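Aligning two gripper streams before you segment an episode

Posted in March by the Gronow tooling desk
Reading time: 6 min

We use cookies to remember your settings. Accept or manage preferences.

This page covers how to take a two-handed folding recording, line up the left and right streams, and cut it into steps that a policy can train on. It assumes you have Astum installed and that both grippers write their own video and their own motion log. If you only record with one hand, skip to the part on cutting.

Each gripper has its own clock. They start close together and then drift, and over a long session the gap gets big enough to matter. On our set a single bedroom session was off by 66 milliseconds at the end, even though the start had been matched by hand. For picking up a shirt that is tolerable. For passing a sleeve from one hand to the other it is not.

Step 1: Import both sides

Put the two recordings in one session folder and run

astum import session/ --pair

Astum reads the side from the device settings and writes one index file per hand. Check that you have one left and one right. If both come up as the same side, fix the settings file and import again. Do not rename the folders, as the index stores the original path and the later steps will fail without a clear message.

Step 2: Find the sync gesture

We ask operators to close both grippers fully three times before they touch any clothes. The finger width signal then has three sharp dips on each side, and those are easy to match.

astum sync session/ --signal width --window 20

The window is in seconds, counted from the start of the recording. If the operator took a while to settle, make it longer. The command prints an offset and a match score. We accept anything over 0.9 and look at the rest by eye. 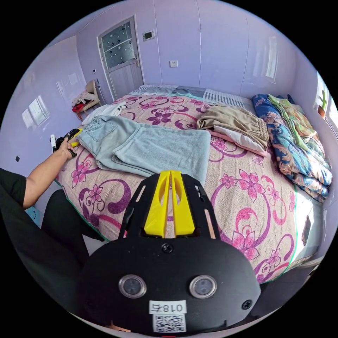 Repeat the gesture at the end of the session as well. With two anchor points Astum can fit a line through the drift instead of applying one fixed offset, and the middle of the recording comes out much better. Add --anchors 2 to the same command.

If the end gesture is missing, you can fall back on motion. Pick a moment when both hands stop at once, such as laying a folded item down, and mark it with astum mark. It is less exact than the finger signal but usually good enough for large garments.

Step 3: Check the camera poses

Run the pose tracker on each side separately. Plain walls and glossy surfaces are the usual trouble in homes – the tracker either finds too few points or locks on to a reflection. A printed bedspread helps a lot, so keep some of it in view.

astum track session/ --mask gripper

The mask option leaves the gripper's own body out of the feature search. Leave it on. Without it the tracker finds points that never move relative to the lens and decides the hand is standing still.

Open the report and look for jumps. A jump of a few centimeters between two neighboring frames is a tracking error. Short ones can be filled in with --repair. If a session has more than 34 of them we drop it and record again.

Step 4: Cut into steps

Now that both sides share one timeline, cut on the finger width and the hand speed together. A step starts when either gripper begins to close and ends when both are open and slow.

astum cut session/ --min-frames 45 --hands both

You will get some steps that are too short, mostly from an operator adjusting a grip. Merge these with the step that follows. For flat items like jeans or towels the default values work. Quilts and blankets need a longer minimum, since people regrip them often.

Step 5: Export

Write the result to the format your trainer reads. Ours is Flostau, which wants one file per step and a shared table of timestamps:

astum export session/ --to flostau --rate 20

Before a full run, load a single file and play both hands side by side. Look at a handover. If one gripper opens before the other has closed, go back to step 2 and check the score.

We keep batches to 3000 steps or fewer. Larger ones do work, but the index takes a long time to load and a single bad session is harder to pull out afterward.

Known problem: Hadach firmware before the current release writes the finger width with the sign flipped on the left hand. The dips then show up as peaks and sync reports a score near zero. Pass --invert left, or update the firmware and record the session again.

Get new tooling guides by email. Subscribe to the Gronow newsletter.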